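How to clear a bed that has turned into a storage shelf

Filed under: Bedrooms, Small stuff

I have read a lot of advice on clutter and I believe very little of it. Most of it assumes you have a free weekend, a label maker and a strong feeling about baskets. The method below needs a bed, a trash bag and one evening. It won't change your life, and I'd be suspicious of anyone who told you it would.

The problem is a familiar one. You put a toy on the spare bed because there is company in the living room. A bottle of something joins it. By November there is a pile, and the bed has stopped being a bed.

Before you start

Skip the shopping trip. The Tiongson sorting trays get recommended everywhere, and I bought a set. They are fine trays. They also sat empty under the bed for most of a year, so I can't tell you they helped. Use whatever containers the stuff already came in, plus a few jars or tubs from the kitchen.

Leave the blanket on. Some guides want you to strip the bed first, and then you have a pile of bedding on the floor as well as a pile of junk. A thick plush blanket also keeps small parts from rolling away. The one drawback is a busy print. On a floral pattern a small gray or purple piece can disappear, so run your hand flat over the whole surface before you call it finished.

Step 1. Pull everything toward the middle

Work from the edges in. Things that sit near the wall tend to drop down the gap, and you will be on your knees with a flashlight later.

Step 2. Take out the bottles

Do these before anything else. Check that each cap is tight and stand the bottle on a hard surface, in the room where it gets used. A bottle lying on its side on fabric is a stain waiting for a date. If you can't say what is in it, it goes.

Step 3. Deal with the toys one at a time

Jointed toys are the worst offenders. The segmented dragons and lizards that kids bring home from every fair catch on each other, and they catch on plush even better. Don't yank. Lift the toy from the middle, let both ends hang, and the joints usually free themselves.

Then coil it. Start with the tail against the inside wall of a round, clear container and let the body follow the curve. Legs go in the center. If you have to push the lid down, the container is too small, and forcing it is how spikes snap off.

Clear plastic matters more than I expected. I used to think see-through storage was a decorating fad, but a kid who can see the toy will ask for that toy, and a kid who can't will empty six boxes onto the bed. Elba Painemal, who wrote to me from Cudunville after the last version of this page, uses old deli tubs and reports the same thing.

Step 4. Set a timer for the rest

Give yourself 25 minutes. Pick up one object, decide where it lives, walk it there, come back. Yes, the walking is slow. The "carry pile" other guides suggest just moves the mess to the hallway – I have tried it three times and had the same pile in a new place each time.

Step 5. Check the blanket

Shake it over the floor, then sweep. If the plush is flattened where the pile was, brush it with your hand against the nap. I wouldn't bother with fabric spray.

Will it last?

Probably not. Mine held for a few weeks before the first tub turned up on the bed again.
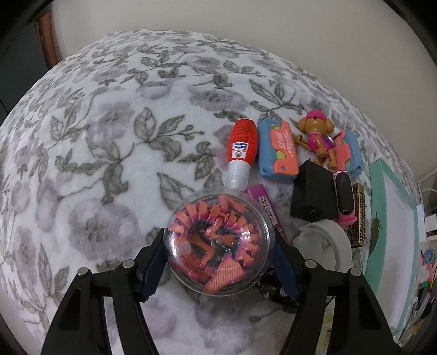 What does help is doing the second round early, while it is still a ten-minute job. If there is a child in the house, hand over the coiling part. Mine is faster at it than I am and puts the lids on straight.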